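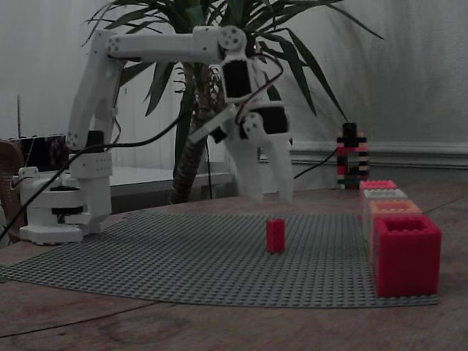
A gray Lego baseplate on a brown wooden tabletop.

Trurniveck Releases Revised Coating for Wooden Tabletops

2022-08-24 – Trurniveck, a maker of wood finishes since 1948, has released Clulto 420, a water-based clear coating for tables, desks and workbenches. The product replaces Clulto 400 in the company's trade range and is sold through the same dealers.

Clulto 420 is a two-part coating. The hardener is supplied in a separate bottle and must be stirred in by hand before use. Once mixed, the coating stays workable for 55 minutes at room temperature. Two coats are advised for home furniture and three for shared work surfaces. Light sanding is needed between coats.

The main change from the earlier product is in the resin. The new blend forms a harder film and yellows less under daylight. In the company's own rub tests, coated panels went through 3000 cycles before the film wore down to the wood. The panels were dark-stained beech, coated by brush and left to cure for seven days.

"Most of the complaints we had on the old coating were about rings from cups and dull patches where people rest their arms," said Ya-wen Chu, product manager for coatings at Trurniveck. "The work went into those two points. The gloss level is the same as before, so a shop can repair an older table without a visible line."

The coating may be applied by brush, roller or spray. For spraying, up to five percent clean water may be added to the mix. It should not be used over wax or oil finishes – these must be stripped first.

Clulto 420 is available in matte and satin. The matte version is made at the Pagano plant and the satin version at Aleck. A gloss version is planned for December. Clulto 400 will remain on sale until dealer stock runs out.

Data sheets and color samples can be requested from the Trurniveck trade desk.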